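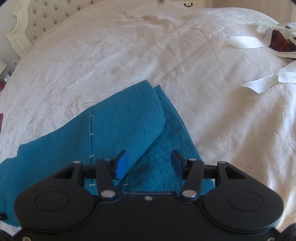
Stumico 水洗绉感床单系列 · 青绿色

货号 184 | 单人、双人、加大双人 | 可单买枕套

先说清楚,我们卖的是床单,卖不了睡眠。睡眠这件事,本店研究多年,没有进展。

青绿色是这个系列里退货最少的颜色,也是客服被问得最多的颜色。问题基本是同一个:到底偏蓝还是偏绿?答案取决于您家的灯。白天靠窗看,绿一些;晚上开暖光灯,它会往灰里走。如果您和同住的人为此争执,建议各让一步,叫它青色,然后关灯。

关于那些褶子

布面的细褶是织好之后水洗出来的,不是仓库压的,也不是快递的错。每隔一阵就有客人来信,说熨了一个下午,褶子还在。我们很佩服。请把熨斗收起来,这块布本来就打算一直这样。想要平得像会议桌的床单,请看隔壁的 Zenach 缎纹系列,那边的东西很平,价格也很平静地高出一截。

洗过三四次以后,手感会明显变软,褶子会变得更细碎。刚拆封时略硬,有一点浆味,下水一次就没了。

规格

材质:纯棉,平纹
工艺:先染色,后水洗起绉
单人床单:适合宽 120 厘米的床垫
双人床单、加大双人床单:尺寸见下单页的下拉菜单
枕套:信封式开口,无拉链,无纽扣
颜色:青绿、奶油、浅粉、炭灰
包装:同色布袋一只,袋口抽绳
产地:Acheampong 织造车间

布袋不是赠品,它已经算在价钱里了。我们只是觉得写"赠送"两个字不太好意思。

搭配

青绿色放在浅色床罩上最省心,奶油色、浅粉色都行。它自己已经够有主意,旁边的东西安静一点就好。炭灰也能配,只是整张床会显得像要开董事会。

不太推荐的是同色配同色:青绿床单,青绿枕套,再加一条青绿盖毯。有位客人这样买过一整套,后来写信说,早上找睡衣花了很长时间。睡衣也是青绿色的。

如果床上已经有印花被套,先买一对枕套试试。枕套 40 元一只,试错成本比较低,放在沙发上也说得过去。

洗涤

第一次请单独洗,用冷水。青绿色染得深,头一两次会掉一点浮色,和白衬衫放在一起的后果,请参考您学生时代的宿舍经历。之后可以和深色衣物同洗,水温不超过三十度。

不要漂白。不要用柔顺剂,它会在褶子里留一层滑腻的东西,吸水也变差。

可以烘干,低温,七八成干就拿出来。挂晾更好,抖两下再挂,顺着经线方向拉一拉。夹子夹在边上,别夹中间,不然会多出两个小尖角,洗一次才能下去。

收纳

叠法随意。褶皱布的好处在于,叠得好和叠得不好看起来差别不大,这也是本店同事普遍选择它的原因。

真要讲究的话:对折,再对折,把不齐的那一边收到里面,最后从短边卷起来,塞回布袋。别用真空压缩袋长期存放。压半年以后,它会出现另一种褶子,又深又直,像地图上的国界,得泡水才肯走。

布袋可以挂在柜门内侧。上面没有印字,装什么都行。

产品负责人的几句话

这个系列由 Senyo Abubakari 负责。请他写一段推荐语,他交来的全文如下:"床单应该比床垫大。我们的比床垫大。"

我们请他再多写一点。隔天他补了一句:"四边都是。"

后来在茶水间追问,才知道这事有来历。早一版的打样按成布尺寸裁,没有留出缩水的量,洗完以后短了一截,睡到半夜床角就露出来。现在的做法是先洗后裁,下单页写的尺寸就是您到手的尺寸,再洗还会缩一点点,铺床时感觉不到。

常见来信

"床单会不会透?"
单层对着窗举起来会透一点光。铺在床垫上不会。除非您的床垫会发光,那就请联系床垫那边的客服。

"有没有带松紧的床笠?"
青绿色暂时没有。奶油色有,Bandix 松紧款,另有页面。青绿色的床笠打过样,松紧带收紧的地方褶上加褶,四个角像没睡醒。还在改。

"夏天热不热?"
纯棉,平纹,透气,褶子让布不会整片贴在身上。南方七月不开空调还是会热,什么床单都一样。

"猫抓怎么办?"
平纹比缎纹耐抓,但不是铠甲。勾出线头时别剪,用针从背面挑回去。猫一般会在旁边看着,等您挑完。

"两批买的颜色会不会不一样?"
会有轻微差别,每一缸染出来都有自己的脾气。介意的话请一次买齐,并在订单备注里写"同缸"。写"同款"没有用,仓库会觉得您在说废话。

价格

单人床单 184 元
双人床单 415 元,含枕套一对
枕套单只 40 元

您可能会发现双人床单的价钱不止单人的两倍。我们也发现了。双人款用的是宽幅布,中间没有拼缝,宽幅织机又少又慢,再加上一对枕套,就到了这个数。想省钱的客人曾提议买两条单人的自己缝起来,理论上可行,睡在缝上的那位可能有不同意见。

退换

没下水、没剪标的,收到后七天内可退。下过水的,布面有织造问题照样管,拍一张清楚的照片发给客服就行,照片里最好有自然光。因为"颜色没有想象中好看"而退的,我们也收,但会忍不住问一句您想象中的是什么样。上一位回答得很详细,浅粉色就是这么来的。

到货

青绿色双人款目前缺货,下一缸十一月到。可以先点"到货通知",系统会发一封邮件,只发一封。单人款和枕套现货,下午四点前付款的当天发出。

同系列:奶油色床单 | 浅粉色床单 | 炭灰床单 | 单只枕套 | Bandix 松紧床笠(奶油色)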